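Re: [Clivlow-swap] Play food, free to a good home

> Is the bin of play food still going? We'd take it for the
> Skarkum playroom. Does it include vegetables or is it
> all pizza, like the last one?

Still going. No pizza that I know of, but there is produce.

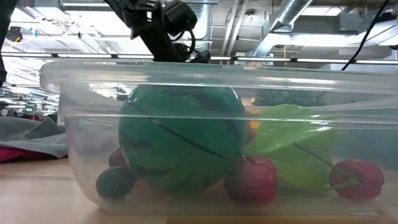 The watermelon and both radishes, leaves attached.

More is hiding behind the melon — I haven't dug. The radishes are almost the size of my real ones, and considerably redder. The bin goes with it; please don't send it back. Porch pickup on Duditz, Wednesday after 7.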